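Subject: Re: [flurnside-list] Season two, and do we need the Jutero back?

Hello all,

Sorry for the slow answer, I've been meaning to write since the renewal was announced and every evening I sat down to do it I ended up putting on an episode instead (for research, of course). I'll quote the part of the earlier message I want to argue with, gently, and then go on far too long as usual.

> I know I'm in the minority, but I think Flurnside should leave the Jutero
> where it crashed. The first season only found its feet once the crew was
> stuck on the ground in Cordero and had to deal with people they couldn't
> just fly away from. Every episode aboard the ship felt like some other
> show I'd already seen. If season two opens with the engines firing up and
> everybody grinning on the bridge, I'm out. Also, 20 episodes is too many.
> Give me half that and no filler.

I've read this three times now and I keep agreeing with one sentence and then wanting to throw a cushion at the next one! So let me take it in pieces.

## The ship

You're right that the early ship episodes were shaky. The pilot spends so long on the corridors and the docking clamps that I'd forgotten who was angry at whom by the first break. But I wouldn't blame the Jutero for that. I'd blame a writing room that hadn't worked out what anyone on board wanted yet. Think of the one where the air plant fails and the engineer has to choose which deck to close off. All of it takes place on the ship, nearly all of it in two rooms, and my sister, who doesn't even like science fiction, called me afterward to talk about it.

What I love about the Jutero is how lived-in it is. Doors stick. The galley has that one light everybody thumps as they go by. You get the feeling that 200 people have passed through it before our lot ever signed on, and some of them left in a hurry. I'd hate to lose that for good, even if I'd be quite happy to wait a few episodes before seeing it again. 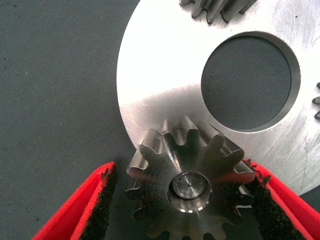
## Cordero, and the people in it

Now, Cordero. I do agree that the show got better the minute they landed (well, fell). The market, the water quarrel, the old judge who won't say which side she fought on - that was the good stuff, and I'd be glad to spend more time there. The judge in particular has had maybe four scenes and I think about her more than I think about the captain.

My worry is that a town can go stale just as fast as a ship can. By the last few episodes we'd had the same argument in the same square between the same people, and the only thing that changed was who stormed off. If they stay on the ground all of next season, somebody has to come in from outside and upset things. I was hoping that was what the Plostiline was for.

## What on earth is the Plostiline?

I know half this list is sick of the subject, so skip down if that's you.

For anyone who joined recently: the word comes up exactly 2 times in the whole first season. The navigator mutters it when she's feverish, and then it's on the radio in the very last scene, right before the cut to black. My guess is that it's a second ship, sent out ahead of the Jutero and written off as lost. That would explain why the navigator's charts already had Cordero on them, which has bothered me from the start and which no character has ever brought up.

The other popular guess (I've seen it here and on a couple of the fan sites) is that it's the name of the original settlement, and that the whole town has been lying about how long they've been there. It's neat, and it would give the judge something meaty to do. I just don't see how it fits with the radio. Who's broadcasting, then?

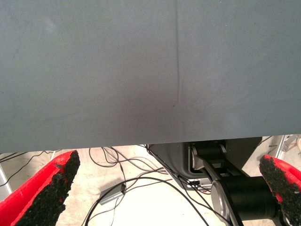
And if it is a second ship, you can have it both ways, which is really my point. Our crew stays put, Cordero stays the center of the story, and there's still something moving around up there to be frightened of. The writers could keep the Jutero half buried in its field until the finale and I wouldn't complain. I'd even take the grinning on the bridge at that point, if they've earned it.

## Twenty episodes

I'll admit I'm soft on this one. I grew up with long seasons and I miss them. Yes, you get a clunker here and there (the singing contest, oh dear), but you also get the quiet episode where two people who've barely spoken have to share a watch. Short seasons always cut that one first. The watch episode is the reason I care whether the pilot and the medic are still friends, and on paper nothing happens in it at all.

If they trimmed the order a little I'd live. Cut it in half, though, and I think you'd get all plot and no breakfast scenes, and I'm very attached to the breakfast scenes.

## One more thing, before I forget

Somebody asked last month whether the tie-in novel is worth tracking down. I finally finished my copy and I'd say yes, with patience. It's set before the pilot and it fills in how the captain got hold of the ship, but the first hundred pages are mostly shipping law. I believe the signed run was only 3000 copies, so don't pay silly money for one. The ordinary paperback has the same text, plus a map of Cordero at the back that doesn't match the show in the slightest. The well is on the wrong side of the square!

I'm planning to start the whole season over in May and I'd be happy to have company. I was thinking two episodes a week, with a thread for each pair, and spoilers allowed because we've all seen it. If you'd like in, reply on the list so the rest of us can see how many we are. And to my friend quoted above, please do join, even if it's only to tell me I'm wrong about the corridors.

Warmly,
your long-winded correspondent in the back row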